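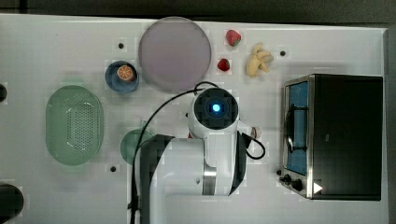

Mirta Ocampo would tell you that a child's plate has to be big enough to be ignored. She has thought about this a good deal, more than most people have thought about plates, and when she gets going on the subject it's best to have your coffee already poured.

Her view is that play food has had all the love over the years, while the dishes it gets served on have been treated as an afterthought. Go through any toy box and you'll find the proof. There will be a very handsome strawberry, perhaps two, with their leafy green tops, and a banana somebody has clearly been fond of, and then nothing to put them on except the lid of a puzzle box. Children manage, of course (children will serve you soup in a shoe), but give them a proper round plate in a soft lavender and a small blue bowl to go with it, and the whole meal slows down. An orange slice in a bowl is a course. An orange slice on the carpet is something you step on at six in the morning.

I came to all this by way of my niece, who ran a restaurant under my dining table for most of July and didn't care for my manners as a customer. She had a play set from Borholm, a hand-me-down with half the pieces gone, and we filled the gaps out of my own cupboards. I'd recommend that to anyone. A real bowl has some weight to it, and the bottom of a real colander, with its neat rows of little holes, will keep a four-year-old busy long after lunch has been called. She washed the same strawberries over and over, with no water anywhere near them, and told me each time that they still weren't ready.

Color matters too, though I was slow to see it. The loud primary shades I grew up with are giving way to quieter ones, mint and sage and pale purple, and on a plain white table they look lovely with the fruit. Red comes up beautifully beside lavender. Parents like these softer sets because they can be left out on a shelf when company is coming, and I suspect the children like them because they look more like the things the grown-ups use. The people at Fliker, a small shop I can never leave in under an hour, keep theirs stacked next to the real dinnerware, and I've picked up the wrong one more than once.

If you're starting from nothing, start small. My niece's restaurant got by for weeks on 3 plates, and the menu never suffered. Choose one plate that's generous, one that's little, a bowl, and something with holes in it. Add fruit before you add cake, as fruit can be sorted and sliced and carried to market, and cake mostly gets handed round and argued over. Keep the lot in a shallow basket without a lid, low enough to reach.

As for my place at the restaurant, I was moved to a worse table after asking for salt. The banana was very good.

Home | Features | At the Table | Play | Letters | Subscribe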